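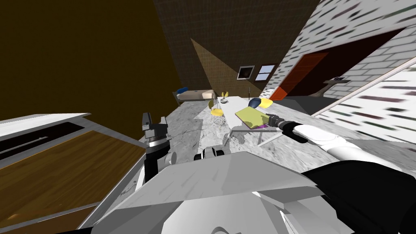
# Sanico mattress topper, king size: eight months of sleeping on it

*December 4, 2020*

I bought this topper in April, at a point when I was spending more time in bed than I ever had before and enjoying it less. Our mattress is a firm one, an Akolari with 2,000 pocket springs (it says so on the label, in rather proud lettering), and when we chose it I was convinced that firm was what I wanted. I lay on it in the shop for two minutes with my coat on and declared it perfect. My husband, who'd wanted the softer one next to it, has been very gracious on the subject, though he does still mention the softer one from time to time.

A new mattress was out of the question, so a topper it was. I dithered over it for weeks. There are an awful lot of them, and the descriptions all say the same things about clouds and hotels. I'd narrowed it down to a wool one from Wimness and the Sanico, and in the end I rang my friend Zuweira Asante, whose spare bed I have always slept beautifully on, and asked her what was on it. It was the Sanico. She'd had hers for years, in the double, and offered to let me come and lie on it again, which of course wasn't possible just then, but I appreciated the thought!

## What you get

It's a quilted cotton cover, box-stitched, with feather on the bottom layer and down on the top, and wide elastic straps at each corner that go under the mattress. The king size came to £300, and I did have to go and make a cup of tea before I pressed the button. You can get a perfectly decent hollowfibre one for a fraction of that. My mother has one and says it's very nice, although she also says it's gone flat in the middle, so make of that what you will.

It arrives squashed into a bag, and when you take it out you'll think they've sent you the wrong thing. Mine looked like a large and rather sad envelope. The leaflet tells you to give it a good shake and leave it for a day. I left it over the banisters overnight with the landing window open, partly for the plumping and partly for the smell, a sort of warm henhouse smell that I gather is normal with feather. By the next evening it was twice the height and the smell was faint. It had gone altogether by the end of the week.

## Sleeping on it

Well, it's lovely. I'll say that straight away for anyone who doesn't want to read the rest. The first night I lay there feeling my hip sink in a little and then stop, with the firm mattress still doing its job underneath, and I thought, oh, there we are. I'm a side sleeper and I used to wake up with a numb shoulder most mornings. That's more or less gone. I still get it if I've been reading propped on one elbow, but I can't very well blame the bedding for that.

My husband sleeps on his back and was slower to come round. He found it a bit hot in the first fortnight and kicked the duvet off every night, so we went down to the summer duvet earlier than usual and stayed on it until October. If you run warm, do think about that before you buy. In July I took the topper off for a week when it was really sticky, and I missed it so badly by the third night that I put it back on and slept with a wet flannel on my forehead instead.

It does rustle slightly. I noticed it at first and now I don't. And every so often a feather works its way out through the seam at the foot end, always the same spot, and I find it in my sock.

## Looking after it

I wish the website had been more upfront on this side of things. It needs shaking. Not every day, but at least once a week, and a king size feather topper is a heavy, floppy thing that doesn't want to be shaken. With two of you it's fine: take an end each, give it three or four good flaps, turn it head to foot and lay it back down. On my own I do it in halves, folding it over and punching the corners, and I'm quite pink by the end. If you skip it, you get two hollows with a ridge up the middle, like a pair of hares' nests.

You can't wash it at home either. It's professional cleaning only, so I'd put a protector over it from the first night. I use a plain cotton one from El Sherbiny, deep enough to go over the topper and mattress together, and it has already seen off one spilt mug of Ovaltine. Check your fitted sheets too. The topper added enough depth that two of my old ones pinged off at the corners every night, and I ended up buying extra-deep sets, so add that to the cost.

## One small complaint, put right

One of the elastic straps came away from its stitching in the summer. I wrote to Sanico expecting to be asked for receipts and photographs, and had a very kind reply from a Khalil Karaki in their customer care team, who sent a replacement strap with the thread to match and said that if I didn't fancy sewing it they'd take the whole thing back and do it for me. I sewed it. It's held ever since.

They give you 30 nights to change your mind, by the way, provided you've used a protector, and they collect.

## Would I buy it again?

Yes, I would, and I've already been eyeing up the single for the box room. If your mattress is too hard but otherwise sound, I think this is money well spent. If yours is sagging I'd save up for a new one, as the topper simply follows the dip (I tried it on my son's old bed out of curiosity and rolled straight into the middle).

Four and a half stars from me. The half is for the shaking.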